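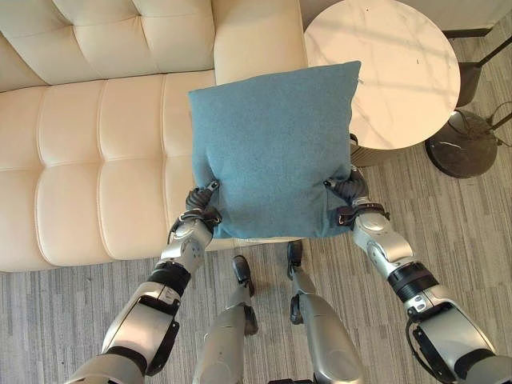
2 min read

The pillow problem is a software problem, and the software is not there yet

Anyone who has sat through a robot launch in the past year has seen the living room. There is a sofa, a rug, a side table and a machine with two hands that is supposed to tidy up. Giving a humanoid a soft pillow to hold with both hands has become a kind of entrance exam, and vendors love it. A pillow is light, it forgives a bad grip, and it looks friendly on a slide.

I spent part of August reading the logs behind one of these exams. Ridska is a planning toolkit out of Wutport that promises to turn a plain sentence ("put the pillow back on the sofa") into a working sequence of motions. The company says the hard part is done. The logs say something more modest.

Start with perception. Ridska fits a box to every object it sees, and a pillow is a poor box. Squeeze two corners and the middle bulges, the edges move, and the estimate the planner was relying on a moment earlier is stale. The toolkit refreshes that estimate 11 times a second. That sounds quick until both arms start pulling on the same piece of fabric, each one correcting for a shape the other has already changed.

Then there is the view. With a camera up in the head, whatever the hands are carrying sits between the robot and the place it is meant to go. Ridska fills the gap with a remembered map of the seat and the armrest. Fine, if the robot's feet stay put. When the machine shifts its weight the map drifts, and the planner goes on aiming at a sofa that has moved a little to the left. I found no warning for this anywhere in the tooling. The run simply ends with a pillow half on the armrest and a line in the log reading "goal reached."

That line matters, because it feeds the headline number. Of 209 recorded runs, Ridska reports success in some 94 percent. Its success check asks whether the hands opened near the target. It doesn't ask where the pillow ended up. Those are different questions, and a buyer would care about only one of them.

The rival approach, Rusel, skips the planner and learns the whole motion from recorded examples. It looks smoother. It is also close to impossible to debug: when it fails, you get a video and a shrug. Given the choice I would take Ridska's bad bookkeeping, which at least can be read and fixed.

The one tool I came away liking is the dullest. Czarnecka is a replay viewer that lines up joint positions, grip force and the planner's beliefs on a single timeline, so you can see the moment the software's idea of the pillow parts company with the pillow. It has no demo reel — it barely has a website. Ridska ships an export button for it, two menus down and switched off by default.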